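Notebook, demo visit at Uvham
9 December 2020

Back at my own desk with a cup of tea, and writing this up before it all runs together in my head. I had meant to jot things down as we went along, but I was either holding a gripper or talking to somebody for most of the afternoon, so forgive the order (or lack of it).

The visitors came from Gramemen, four of them, and a very pleasant lot they were. They make packaging for small food firms and have been wondering for a while whether any of their hand sorting could be shown to an arm instead of programmed into one. I think they had expected to sit through slides. I'd prepared slides! In the end I showed four and gave up, as they plainly wanted to get their hands on the kit, and I can't say I blame them.

We started with the hand-held grippers, which I still think is the best way in for people who have never done this before. You pick it up, you squeeze, the fingers close, and the camera on top takes in whatever the fingers are up to. Everyone understands it within a minute or so. The ribbed pads got a lot of attention. One of the visitors ran a thumb over them for a good while and asked whether they would mark soft fruit, and I had to say I didn't know, we have only tried them on boxes and cloth and the odd sponge. Worth a proper go in January if somebody can bring in a bag of plums or whatever is in the shops by then.
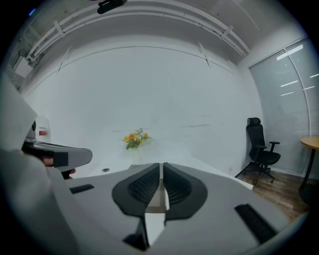 The other thing they asked, and it was a good question, was how much showing is enough. I told them about the Komix set, which stands at 1,501 recordings as of this morning, and that it took us far longer than we had planned because so many of the early ones were rushed. You could see them doing the sums on their own staff time. I tried to be fair about it. A slow, tidy recording is worth several hurried ones, and people get better at it quite quickly once they stop trying to move like a machine. I said this twice, I think, and possibly a third time over the biscuits.

We then let the visitors record for themselves, taking turns, and came away with 17 recordings between them. I've put them in their own folder under Šimko so they don't get mixed in with ours by accident. I haven't looked through them yet. My guess is that a few will have to go, as there was a fair bit of chatting and waving of arms, but I'd like to keep the rest and send them over with a note. It would be a nice thing for them to have.

Some notes for whoever does the next one of these:

The wide lens needs explaining early on. Two people thought there was something the matter with the picture when they saw how the ceiling bends over, and I only got round to saying it was the lens after they'd been fretting for a while.

Sleeves. Ask people to roll them up before they start. I forgot, and winter jumpers are in season.

Bring a second charger up from the workshop. I had to run down for it in the middle of things, and it was in the wrong drawer, and by the time I was back the conversation had moved on to somebody's holiday.

The printed sheet with the steps on it was a success, so thank you to whoever redid it in larger type. The step about starting and stopping the recording still wants rewording. People read it as one press when it is two.

They asked about price and I said I would find out. They also asked whether an arm could be brought to their own site for a day, and I made encouraging noises without promising anything. I do think we should say yes if we can manage the transport, and I'm happy to go along.

Still to do: check the recordings, write to Gramemen with the answers I owe them, put the slides somewhere sensible, and ask about the plums.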